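Drying insoles on a wire rack?
5 replies - 400 views

hrutkowska
Picked up fleece insoles for my work boots and they stay damp for days. I was putting them on the radiator but the last pair curled. Where does everyone dry theirs?

orestis_k
Black wire rack on the table, the kind sold for cooling cakes. Air gets under the insole as well as over it. Fuzzy side up, overnight, away from the heater. My Zirnora pair has lasted since June that way.

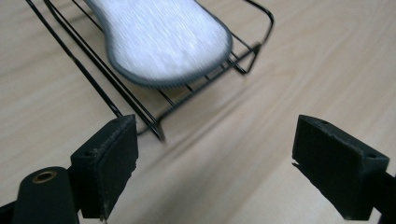

I turn them once before bed if they were soaked. Press them in a towel first or they drip on the wood.

messina_a
Not on the table for me. Those go inside boots all day. Put the rack on the floor by the door with newspaper under it.

orestis_k
They get washed before they go on the rack. If yours aren't washed, then sure, use the floor.

svrettos
I disagree about leaving them flat. I hang mine by the heel with a clothespin and they dry in 4 hours. Flat took all night in my apartment.

messina_a
Hanging stretched mine - the heel end went out of shape after 2 washes. Flat is slower but they still fit the boot.

hrutkowska
Thanks. I have a rack in the kitchen already so I'll try flat first and hang the old pair to compare.

Share (2) | Comments (2)

Pantelis Kokkinos: Does this work for wool felt? Mine shrank on the radiator.

Sofia Vrettos: Felt is fine on a rack. Keep it off the heat.

Contact | Copyright Grirstead Boards, September 2019 | Back to top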